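Stilladwood Bedding and Bedrooms, data card

Part of the Stilladwood release, prepared for the Prevthorpe home-help service. Maintained by Lorraine Te Moana. Last edited in April.

What is in it

844 episodes from 113 sessions of bedroom work in lived-in homes: folding, stacking, clearing and moving soft goods. Video is stored at 60 frames per second. Each episode has a video file, a gripper-width track, and one plain sentence saying what the worker set out to do.

The work is done by people holding a pair of grippers, one in each hand, with a wide-angle camera on each. No robot takes part. That matters when you read the project page, where the word "automated" turns up more often than I would like. What we have so far is home-help work done by hand with a tool in the way, and a hope that a machine can learn from it.

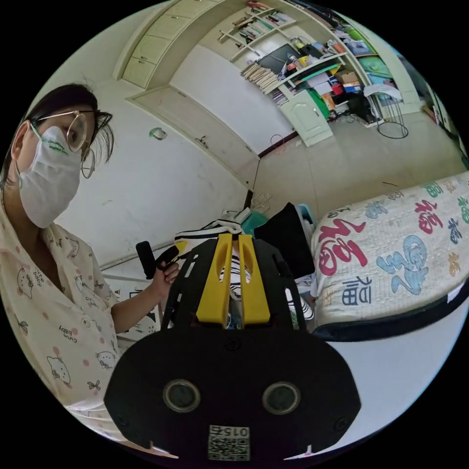

What it was collected for

Prevthorpe wants to know whether an arm on a wheeled base could take over part of the bedroom round. The original pitch, written by Bolger, said it would "free up staff for the human side of the job." I have asked which part that is. Workers at the Staltcombe office say much of the talking with clients happens while the bed is being made. Take the bed away and the visit may simply get shorter. There is nothing in the rota plan that says otherwise.

What it can't tell you

Do not use episode length as a measure of how long a chore takes. A worker who folds a towel bare-handed in a few seconds is much slower with two long fingers that only open and close. Somebody at Bolger did put these timings beside the normal ones in a slide, and for a while workers were asked why they were slow. We have since taken the per-worker averages out of the release.

Soft goods are also the hard case. A striped blanket bunched up against a printed quilt is easy for a person to sort out by feel, and the grippers record no feel at all. Models trained on an early version often closed on two layers when the sentence asked for one.
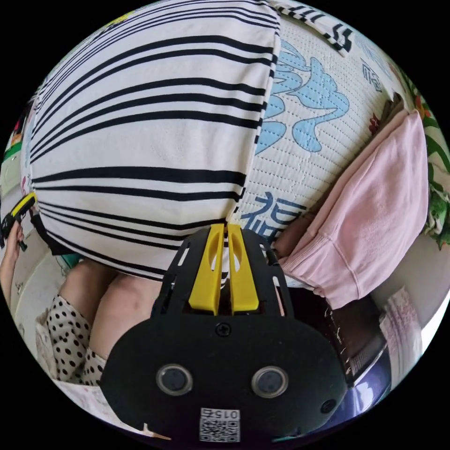 Will this replace the people who do the bedroom round?
Not on the evidence in this set, which contains recordings of people and no results from a working machine. What it could do is give a manager grounds for cutting visit times early, and that worries me more.

Conditions of collection

Workers were paid their usual rate plus a recording allowance. A session was capped at about 30 minutes after complaints of sore wrists – the cap should have been there from the start. Anyone could stop without giving a reason, and anyone can still have their episodes removed.

Rooms were not tidied or staged for recording. Floors have things on them and shelves are full. If your method needs a bare mattress and a plain wall, it won't get far with this set, or with the clients.
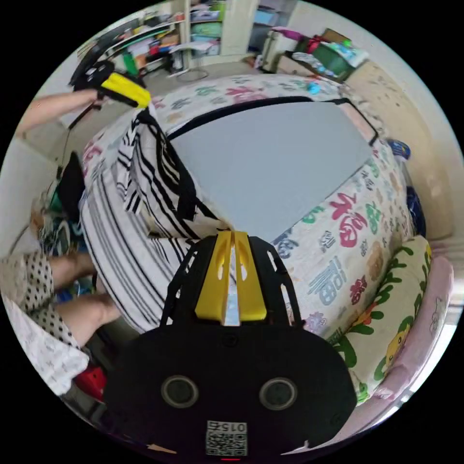 Quilt, grey board and striped cloth, with both grippers in view.

Known problems

Mirrored and upside-down label text on the gripper plates has not been corrected. Please don't feed it to a text reader and report what comes out.

Hands go out of view often. The other hand's camera sometimes has them and sometimes doesn't.

Goal sentences were written by the workers before each episode. A few describe what the office wanted and bear little relation to what was then done. We left these in and flagged them in the notes column.

Comments from the people recorded 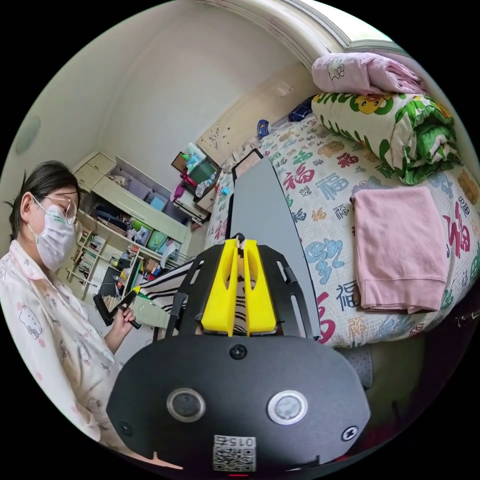 Shona Te Moana wrote that she didn't mind the grippers, but she'd like to know who gets the saved minutes, if there ever are any, and she'd like it in writing before the next round of recording. She also asked that the allowance cover charging and packing up, which at present it does not.

Her first point has been passed to Prevthorpe and has had no reply. The second is with Bolger.

Use and removal

Research use only. Don't try to identify workers or homes. Don't use any part of the set to score, rank or schedule staff. Removal requests go to the maintainer and are applied in the next version.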